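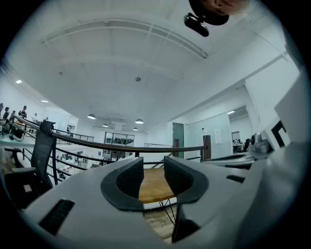
Home Journals Current Issue Archive Submit Search

3. Shared Furniture and Informal Use of Landings

3.1 Setting and data

The analysis in this section draws on booking and desk records from the Hurmont building, a converted warehouse leased by three employers and managed under a single service agreement. Staff may use any unassigned surface in the building, including those on landings and beside stairs, without making a reservation. Reserved rooms are handled through Plaltix, the scheduling system adopted by all tenants before the study began.

A total of 1,146 diary entries were collected in November. Each entry recorded where a member of staff had worked or met with others, for how long, and for what purpose. Entries that named no location were returned to the respondent once and were dropped if they came back incomplete. Interviews were conducted by Sawsan Aoun, and the coding of diary entries was carried out by Oluwatosin Nwachukwu, with a second coder reviewing 100 entries chosen at random. Disagreements were settled by discussion.

3.2 Why landings are overlooked

Studies of office space have tended to treat the landing as circulation space, to be kept clear and crossed quickly. Floor plans often leave it blank. Occupancy surveys follow the plans, and short meetings held in such places are therefore missing from the totals. Respondents in the present study did not share this view. Several described the landing as the place where they settled small matters before returning to their desks, and two departments had come to depend on it for daily handovers.

Noise was the main concern raised by those who avoided the landings. Staff on the lower level reported that they could follow conversations held above them, and some had asked that calls be taken elsewhere. Managers at Flinia, the largest of the tenants, had issued written guidance on this point, though few of the staff interviewed could recall what it said. 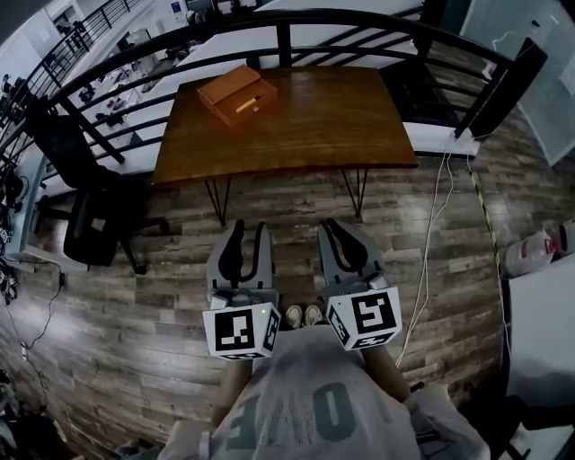 Figure 2. Table beside the railing on an upper level.

Sight lines shaped the choice of meeting place more strongly than comfort did. Respondents preferred a spot from which they could see whether a colleague had returned, and they were willing to give up a softer chair or a closed door to have it. A table set against an open railing, with white desks in view on the level below (Figure 2), serves this purpose well, and diary entries for such positions were often marked as unplanned. The same openness made these tables a poor choice for performance reviews or other private matters, which respondents moved to reserved rooms in nearly every case.

3.3 Duration and purpose

Meetings on landings were short. Most were recorded as ending when the immediate question had been answered, and few led to a follow-up booking. Robles, the smallest tenant, was an exception: its staff used the landings for longer periods of individual work, particularly in the late afternoon, when the reserved rooms were in heavy demand. The interviews suggest that this pattern reflected a shortage of assigned desks within the Robles suite, and it should not be read as a general preference for open locations. The effect of desk supply is examined separately in Section 4.

Contact the editorial office | Copyright, all rights reserved | Back to top

This site uses cookies to remember your settings. Accept Decline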